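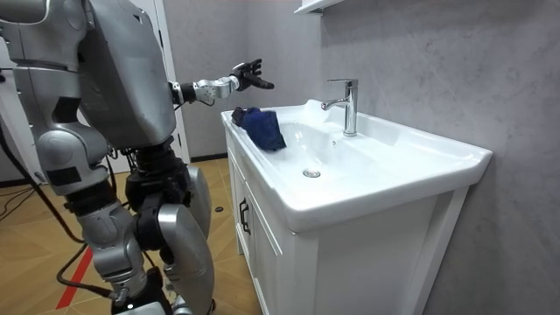
Humanoid at the basin station, Hirnstead, with one hand over the cloth.

The safety lead at the Hirnstead test rooms has a short rulebook: 2 pages, revised in March. Most of it concerns where people stand. "If you are inside the line, the drives are off," she says. "We do not make exceptions for quick adjustments."

Cables come next. Grabner, which wrote the original procedure, let each operator decide how to route them. Hirnstead now has them checked before every session and again after any change of station. "A loop near a leg is a trip hazard for the machine and for us. I want it looked at and signed for."

Arm speed near ceramic is capped at 243 mm per second. Dirkow, the partner site, allows 500, a figure she calls defensible for soft furnishings and too high for a sink.

The log holds 2681 entries, stops included. She objects to counting a stop as a failed run. "Operators start to hesitate over the button. Log it, write the cause, reset from outside the line." The next revision will cover handover between shifts.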